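Osto table-clearing set, README

Last touched April 10, 2023. Still a draft, sorry for typos.

What it is: 771 short recordings of clearing and wiping tables in shared break areas. Hand-held gripper, wrist view. Collected by day staff at Multeteo, on paid hours. Labels by Dristard.

Why: the cleaning crew loses most of the evening shift to tables. Plan is a machine takes the cups and bottles, crew keeps floors, washrooms and anything with a judgement call in it. Nobody's hours get cut before December, that's in writing. After that it's up for bargaining.

What changed for staff so far
- 2 people per shift record, 4 trained
- sore wrists after long runs, so breaks are now fixed
- crew decides what counts as rubbish, not the labellers. Booklets, bags, anything personal stays put

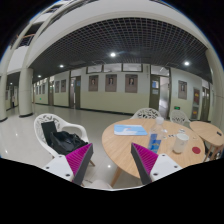
Small scraps are the hard part. Bottles and cups fine. Crew says scraps are also what takes them longest, so a robot that skips them dosen't save much. Working on it.

Held back: 100 recordings for testing, don't train on these.

Known gaps: no trays, no spills, hardly any metal tables. Faces get blurred before release.

Questions to the Căpraru desk.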